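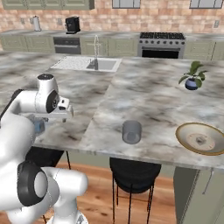 Njoroge Nzioka thinks we should order the arm first and let everything else follow it, on the grounds that the arm has the longest lead time and the stand, controller shelf and camera bracket can all be drawn up while we wait. He put this under my last entry and it deserves a proper reply.

9 December 2025

Reply to Njoroge: agreed on lead time, not agreed on order. If the arm ships before the mount is settled it sits in a crate with the warranty running. Gronomier starts the warranty at dispatch (checked with their sales desk this morning, and it is also on the back page of the quote). The mount depends on the reach check, the reach check depends on the Verkinero kitchen, and that work is under way. I would like the mount drawing signed off and then both orders placed on the same day.

Purpose of this entry: get the budget request into a state where Marlies Mösli can submit it for the Grulanbridge room without coming back to me for missing lines. Sim work is covered only where it changes a line.

Where the money stands

Arm and controller: Gronomier quote received, valid until the end of the fiscal period. The price is inside what we were told to expect. They offer the controller in a rack version and a floor version. Rack version costs more and needs a rack we don't have. Floor version goes under the counter if the cable is long enough. The standard cable is too short for the Grulanbridge layout if the arm stands on the stool side of the island, so the long cable has to be a separate line. I left it off the June estimate. My error.

Gripper: parallel jaw, same stroke class as the one in the sim. Two sets of fingers, one plain and one with the soft pads. Pads are consumables and belong in the running budget, where Marlies wants them anyway.

Wrist camera: one on the arm, one spare. We ran the old rig without a spare and lost working days to a bent connector. The spare stays.

Workstation: 2,119 dollars as configured by Maddocks, without monitor. Oisín Egan went through the parts list and found nothing to cut. He did ask for more storage. I have put the larger drive in as an option so that it can be struck without redoing the total.

Stand: no quote yet. See below.

Counter section: a real marble top is out of the question for weight and for cost. Facilities at Grulanbridge gave us 80 pounds per running foot as the limit for anything we put along that wall without a separate floor review. Laminate on a plywood core is fine. The color does not matter for the arm. It matters for the cameras, see Oisín's note further down.

Sink and faucet: dummy faucet only, no plumbing. Jonas Widmer has one left over from a bathroom job and it is about the correct height. No cost. I still want it on the equipment list at zero so that nobody throws it out.

Why the reach check affects the purchase

Gronomier sell the arm in two lengths. The short one is cheaper, stiffer and lighter at the base. The long one reaches the back edge of an island-depth counter from the front with margin left over. If all our tasks stay in the front half of the counter, the short arm is enough and the saving pays for the stand. If we want anything near the sink or the plant position, I doubt it is.

The Verkinero kitchen is a fair stand-in for Grulanbridge on this question. Island depth matches our drawing to within the thickness of the edge trim. Sink is on the far side in both. The arm model loaded is the long one. We have not run the short one yet, and I don't want anybody reading these results as evidence about the short arm.

Task used for the check is the small blue object and the cup. Cup stays on the island, object gets picked and brought over it. It is a dull task, and it has the two features we need: the gripper pointing down at a raised rim, and a start position that can be moved around the counter without touching anything else in the setup.
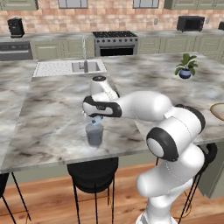
Verkinero kitchen. Gripper above the cup, small blue object between the fingers.

Items from this that feed into the request:

a. Elbow clearance. With the forearm link out over the counter the elbow is up and well clear of the surface. An upper cabinet directly over the island would be in the way. Grulanbridge has none over the island, but the first sketch from the architect had a hanging pot rack. Marlies to confirm that the rack is gone from the current drawing. If it is not gone, it has to be, and that is a change order on somebody's budget. I would prefer that it not be ours.

b. Stools. The kitchen has them tucked under the overhang. For the real room I had planned on stools for the operators. The stand footprint and the stools compete for the same floor. Proposal: no stools on the arm side. Removes one line.

c. Plant, bowl or plate, other items on the island. These stay in the sim as things to avoid. For the real counter we need a small set of equivalents, and I have put in a props line. Jonas objects to ceramic. He is right that it chips and that the chips get into the finger pads. Plastic or enamel, then.

d. Cup. The sim one is see-through gray. The depth camera we have on loan handles clear material badly. Either we budget for a camera that copes or we accept opaque cups for the first phase. I have written the request for opaque cups, with the better camera as an option. Opinions wanted before it goes in.

Stand

Three routes, in the order I would take them.

Maddocks will weld a steel pedestal to our drawing. Good price on the last one, paint was poor, bolt pattern was correct. They want the drawing with final height before they will give a number. Height is fixed by the reach check.

Gronomier have a catalog pedestal. It fits the arm without thought and it has leveling feet. It is also fixed at a height that puts the shoulder too low for an island with an overhang. A riser plate would fix that, and by then we are paying catalog price plus machining.

Extrusion frame, built in house. Gebhard Tanner is in favor and has the parts drawer for it. I have no objection for a temporary setup. For an arm of this length at full extension I want to see a deflection number first. Gebhard says he can measure it with the old arm and a dial gauge. If he does that before the request closes, I will include the result. If not, the line says welded pedestal.

Anchoring: the floor at Grulanbridge is wood plank over joists in the front part of the room. We cannot bolt into it without the landlord. A ballast plate under the pedestal avoids the question. The plate counts toward floor load, and that has to be added to the form.

Running costs

Finger pads, cables, one wrist connector per year going by past experience. Simulation seat for Verkinero is nearly 300 dollars a month for the group and is currently paid out of Oisín's project. It should move to the shared budget once the room is open. Oisín has been asking for that for a while. Put it in.

Service contract: Gronomier offer a yearly inspection. I have left it out for the first year, while the warranty covers the joints, and noted it for the second.

Oisín's note on surfaces, copied from the whiteboard before it gets wiped:
"Veined marble in the sim is harder for segmentation than the plain gray top we used before. If the real counter is plain we are training on the hard case and testing on the easy one. Fine by me, but write it down."
Written down. Cost effect: a printed stone-pattern laminate is a small surcharge over plain. I would take the pattern. It keeps the real counter close to the sim and removes one difference to argue about later.

Power and network

One dedicated circuit for the controller. One outlet at the back wall for cameras. The electrician's estimate treats these as one job if they are done together and as two call-outs if not. Together, please. Network drop goes next to the controller, not at the desk. Last time it went to the desk and we ran a cable across the walkway for months.

Space check

Clear floor needed behind the arm base is 11 feet if the operator desk is to stay outside the fence line. The room gives us that only if the storage cabinet moves to the corridor. Gebhard has measured the corridor and the cabinet fits with its doors opening the wrong way. Acceptable.

The fence itself: light curtain on the open side, panel on the other. Quote is from the same supplier as the last cell and is in the folder. I have not asked for a second quote. Purchasing may want one above their threshold. Marlies, please say now if so.

Open before submission

Short arm run in the Verkinero kitchen, same task, start positions in the front half and next to the sink. Njoroge has the model file and can swap it in.
Pedestal height from that run to Maddocks.
Deflection measurement, Gebhard.
Pot rack, Marlies.
Camera option, keep or strike. Everybody.
Larger drive, keep or strike. Oisín to defend it.
Cable length. I will measure the route with a tape and stop trusting the drawing.

If the short arm covers the front half and we can live without the sink side, I will rewrite the arm line and move the difference to the stand. If it doesn't, the request goes in as it is now, long arm, long cable, welded pedestal with ballast plate. Draft spreadsheet is in the shared folder under Grulanbridge, tab named request. Please edit in the comments column only. The totals broke last time somebody inserted a row.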